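Project Notora: progress report to the Broluter fund, November

3 comments · 7 shares

You asked for numbers first. We have 592 accepted demonstrations for the soft objects set, all two-armed, all driven by a human operator. The grant schedule has us further along. The grant schedule was written before any of us had tried to tie off a balloon by remote control.

Most of the month went to balloons. A balloon shows every bit of excess force, and sometimes announces it. Each recording is capped at 60 seconds, and we keep an episode only if both arms are in contact before the lift. The towel stays under the balloon for the whole series. Without it, the operators spent their minute chasing the thing across the table, and we don't need the model to learn chasing.

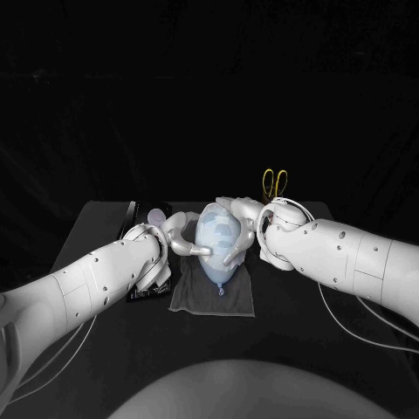

Dougal Kerr wrote back on the draft that he would sooner have half as many episodes and twice the variety, and could we please stop calling it a diverse set when every balloon in it came out of the same bag. Fair enough. The next batch will use other sizes and colours, and some balloons deliberately left underfilled.

Labelling is 2 weeks behind. Ilona Bognár has rewritten the guide so that "gentle" is now a range of finger closure instead of a matter of opinion, and the earlier labels have to be redone to match. We have moved the first training run back accordingly.

Spending is under budget, mainly in consumables. Balloons are cheap. We would like to shift the difference to operator hours, including one Saturday session, and need your okay in writing.

Share · 7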